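Ticket 1828 – Toy sorting table, Stornholm room
Opened by: Primo Fabbri
Status: open

Good morning. The big metal tray from Fadedix is too full for sorting. Small toys get lost under the cloth, and the spiky balls hook into its fabric. 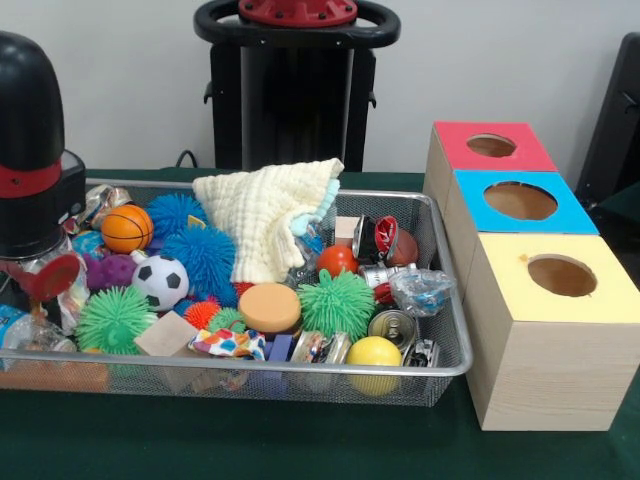 I have asked twice for a second tray, order 887, and it has not come. Until then we need a rule for what goes in the tray and what stays in the cupboard.

Checked on Thursday:

1. Boxes. The three boxes with the round holes stay in one row beside the tray. The yellow, the blue and the pink or red one are all fine, no repair needed. 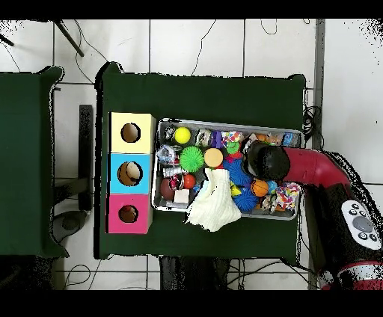 2. Cloth. It takes too much space and should be lifted out first – then you can see the balls. Please fold it, do not throw it back on top.

3. Food and drink packaging. Please check that every piece is empty before it goes in with the toys. 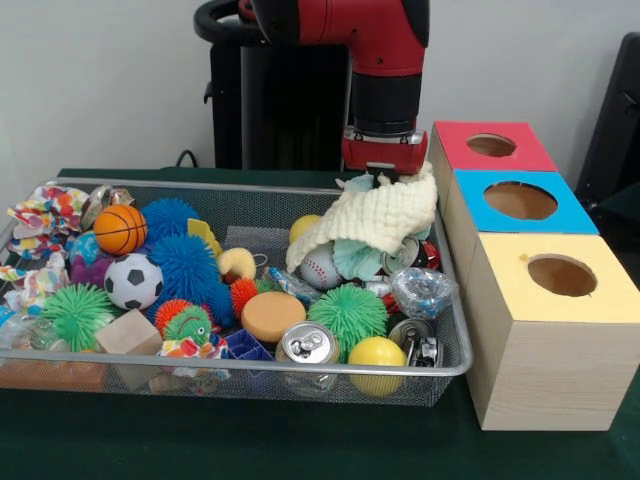
I also wrote to Colombo about a deeper tray, but their answer was only a price list. If the second one is not here by February, please cancel 887 and tell me.

Primo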